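May 18, 2021
By the Equipment Review Desk, Arancibia

Zuso Hand-Held Gripper Kit: Review

The Zuso kit is offered to laboratories and training centers that wish to record manual tasks for later use in robot training. It contains two hand-held grippers, spare finger pads, a charger and a printed guide. Arancibia tested the kit over 19 working sessions, most of them in ordinary homes.

Setup took 15 minutes on first use. The guide is clear on pairing and calibration but says little about replacing worn pads, and our staff had to write to the distributor, Trestden, for the correct procedure. A reply was received the next day.

Soft goods were of particular interest to this desk. Rigid fingers tend to crush yarn and cloth, and operators often correct for this by gripping too lightly. The blue rubber pads held a small crocheted basket between them with its open top facing upward.

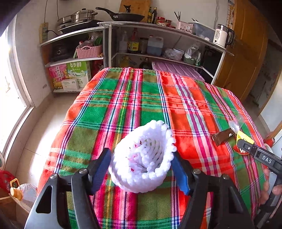
Handling and Comfort

The grip suits medium and large hands. Operators with smaller hands reported fatigue during longer sessions, and an adjustable handle would be a welcome addition. The black fingers are slim enough for work among crowded items on a table. Thin, flat objects such as cards remain difficult to lift from a smooth surface.

Price and Support

The kit is listed at $3,000, with replacement pads sold separately. The Honuser kit, which we reviewed in December, costs $200 less but comes with only one gripper. Arancibia recommends the Zuso kit for two-operator teams. Buyers should order a second set of pads with the first purchase and confirm delivery times with Trestden before scheduling any sessions.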